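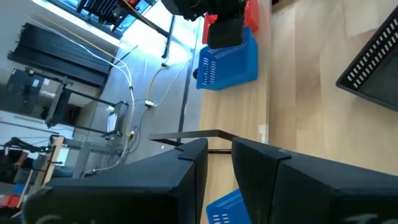

Vurkville, 09/07/2024

To: members of the Lidholm interlibrary loan list
Re: Changes to the courier schedule and loan periods

Member libraries are advised that the courier contract with Hedegaard has been renewed on revised terms. The new schedule takes effect on the first working day of November. Until then, all pickups continue as posted.

Under the revised terms, each branch will receive two pickups a week in place of three. The van will continue to call at Vurkville first and Lelura last. Branches on the northern leg should expect it in the afternoon. Branch heads are asked to confirm in writing which door the driver should use and who may sign for deliveries.

The network moved 1,642 items between branches last quarter. Most were adult fiction and large print titles requested by readers at a branch other than the one holding the book. Requests for bound periodicals remain low, and these will no longer travel by van. Readers who need an article from a bound volume may ask the holding branch for a copy under the usual rules.

The standard loan period for items borrowed through the network will rise from three weeks to four. The reader's four weeks begin on the day the item is checked in at the pickup branch. Time spent in transit does not count against the reader. Renewals will be granted once, provided that no hold has been placed.
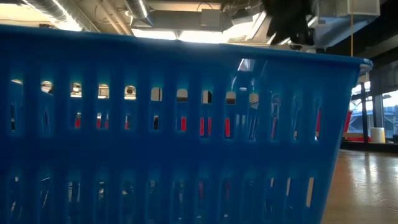

Blue plastic basket with slotted wall.

Transit slips must show the code of the destination branch in full. The short codes in use before the Lelura branch joined are withdrawn, and slips bearing them will be returned to the sender. A supply of 900 printed slips has been set aside for each branch and will arrive with the October deliveries. Further supplies may be ordered through the loan desk at Vurkville.

Several members have written to this list about the effect of fewer pickups on readers who are waiting for holds. The relevant part of one message is quoted below.

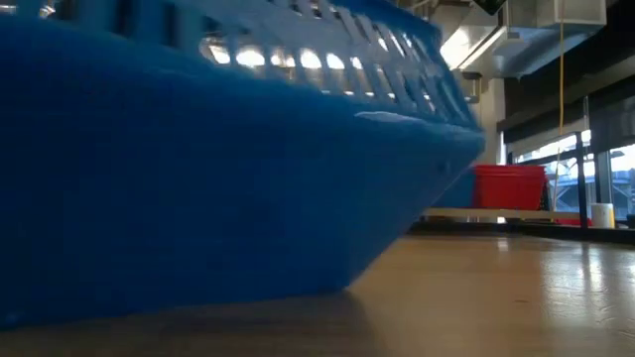 Hanne Thorlacius wrote:

> Our readers understand that a book from Lelura takes time to reach them.
> What they find hard to accept is a hold notice that goes out before the
> book is on the shelf. With fewer pickups, any error of this kind will
> cost them more days than it does now. I would ask that the notice be
> sent only after check-in at the pickup branch. I would also like to know
> whether a branch may send an urgent item by post at the network's expense.

On the first point, the network agrees. The catalog setting will be changed before the new schedule begins, and no notice will be issued while an item is marked in transit. On the second, postage will be refunded for items needed by a school class or a reading group with a fixed meeting date. Receipts should be sent to the loan desk within the same month.

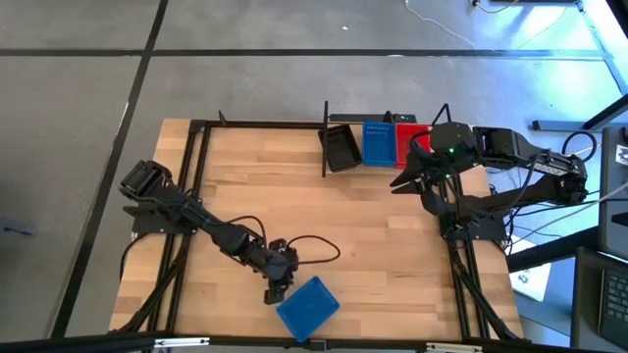

Another subscriber asked whether holds placed before the change would keep their present due dates. They will. Any item checked out to a reader under the old loan period will fall due on the date shown on the receipt, and the longer period will apply from the next checkout.

Replies to this message go to the full list. Matters concerning an individual reader's account should be sent to the loan desk directly.

Interlibrary Loan Office
Lidholm Library Network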